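# keteck-gripper

Build notes and sample data for the Keteck hand-held gripper, made at the Rilley shared shop. Yellow fingers, black bracket, 2 screws per housing. 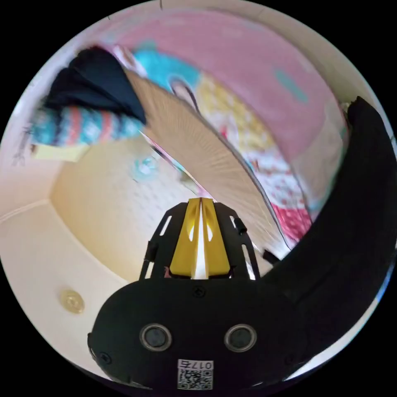
Fingers closed, near a paper fan and a striped knit.

## Contents

61 clips, 900 frames each, all household cloth and small items. Views are circular with black corners. Labels still to do:

- garments, including larger black ones

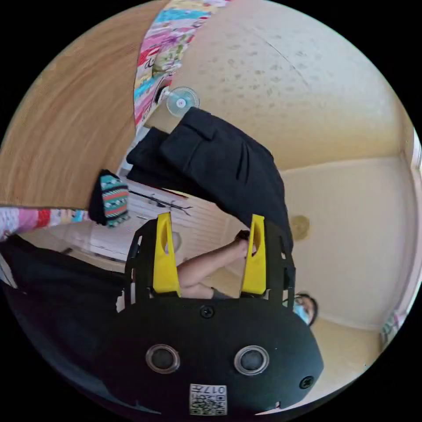 ## Known issues

Thick fabric hides the fingertips. Hofstetter mount files are in /cad.

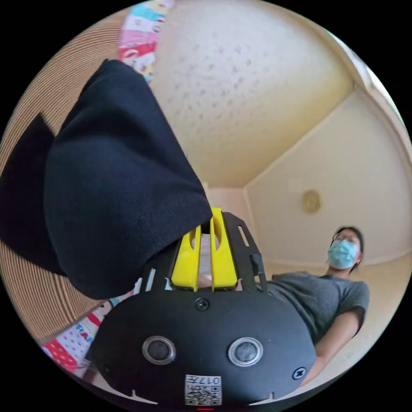 Dark fabric at the fingertips.

Share 3 | Comments 61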